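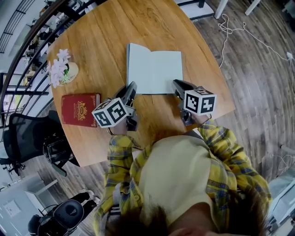 Kumero Project – Pose Tracking and Tooling Group – list archive

Re: [tracking] Left gripper pose jumps when the cubes are close together

Hi all,

Troels Fogh wrote:
> I replayed the notebook session through the Etari branch and the left
> gripper jumps by several centimeters whenever both hands come in to the
> open pages. The right one is fine. Is this the detector or the filter?
> I have the raw detections if anyone wants them.

It's the detector, or more exactly what we do with its output. I went through 2,000 frames from the overhead view last night. When two faces of a cube are visible we solve each face on its own and then average. If one face is seen at a steep angle, its solution can flip, and the average lands somewhere between the right pose and the wrong one. The filter then smooths that in, so the jump looks slower than it is.

I changed the solver to use the corners of all visible faces on one cube in a single fit, with the cube geometry fixed. On the same frames the jumps are gone except for 3, and in those the sleeve covers most of the marker. I would drop those frames and let the filter coast.

Two other things I ran into:

The lens model matters more than I thought. With the wide lens, the old calibration is off toward the edges, so please use the Zuritz file and not the one in the repo root.

The pages in this session are blank, so don't expect useful features on the paper. The red book and the flower pot gave Mendonça's map enough to hold on to – at least with the limit raised from 600 points to 3,000.

The patch is on the branch cube-joint-fit. It adds one config key, min_corners, and the default should be fine for everyone. Troels, could you rerun your replay with it and send me the left gripper log? I'd like to see the residuals before I merge.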